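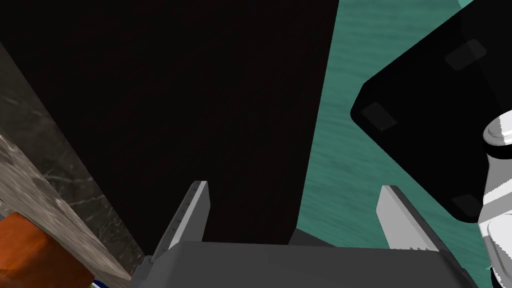 Does a select committee have to publish every submission it receives?

Posted in: Parliament and lawmaking

I sent a written submission on a member's bill in December. It ran to 16 pages with two appendices, and I received an automatic acknowledgement the same evening. The committee's page now lists 93 submissions and mine isn't among them. The bill has since been reported back with amendments, one of which deals with a point I raised in my second appendix.

I would like to know three things. Is a committee obliged to publish everything it gets? Does the fact that mine is missing mean it wasn't read? And can I put the submission on my own website, or is it still treated as confidential to the committee? The bill touches on speech offences, if that makes any difference. I didn't ask for anything to be withheld.

Oltidness

Sitari

Taking the points in order. I am assuming New Zealand practice, as you mention a member's bill and a report back.

Receiving a submission and releasing it are separate steps. A document sent to a committee becomes part of its papers once the committee formally receives it, and it is normally released after that. The committee can decline to receive something, return it, or receive it and hold it back. Typical grounds are:

Material that is not relevant to the bill.
Allegations against an identifiable person, where that person may need a chance to respond.
Offensive language.
Private details about someone other than the submitter.
A matter that is before a court.

Speech offences bills attract a fair amount of the second and third kinds. If one of your appendices reproduces posts or messages written by other people, with their names on them, I would look there first. Sometimes staff will publish a version with parts removed, but that takes longer and may not appear until well after the report.

An unpublished submission may well have been read. Advisers prepare a departmental report for the committee which groups submitters' points clause by clause. Find it on the bill's page and search for the clause number that you wrote about. Your name may not be used, so search for the argument as well. An amendment that matches your point proves nothing either way, as several people may have made it.

Publishing your own copy is generally fine, provided the committee has not asked you to keep it private. Be aware that your own website does not carry the protection from defamation that applies to parliamentary proceedings. What is safe to say to a committee may not be safe to say on a web page.

To find out what happened to yours:

1. Check the acknowledgement. An automatic reply confirms that the upload reached the system and does not confirm that the committee received it in the formal sense. If the reply carries a reference, keep it.
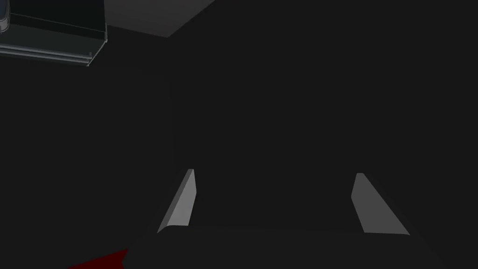 2. Write to the clerk of the committee, using the address given on the committee's own page. Quote the bill title, the name you submitted under and any reference. Ask whether the submission was received by the committee, and whether there is a decision on its release.

3. If the answer is that it was withheld, ask which part was the difficulty and whether an edited copy would be accepted. After report back the committee has finished with the bill, so this will only affect the public record.

Do not use an official information request for this. The Act covers ministers and departments, and select committee papers fall outside it.

Skuriseck

They only put up the ones they agree with. Mine never went up either and I sent two.

Roman

The above is not correct as a general statement. Published lists on contested bills regularly contain submissions opposed to the bill, often in the majority.

To add to Sitari's answer: check how the list is sorted and what name it uses. Submissions from organisations are filed under the organisation, and individuals are sometimes listed surname first. If you filled in the organisation field on the form, even with the name of an informal group, look under that. Supplementary papers can also be filed as separate items, so your appendices may be up without the main document.

Search by the file title too. I found one of mine filed under my middle name. The clerk's office corrected it after one email.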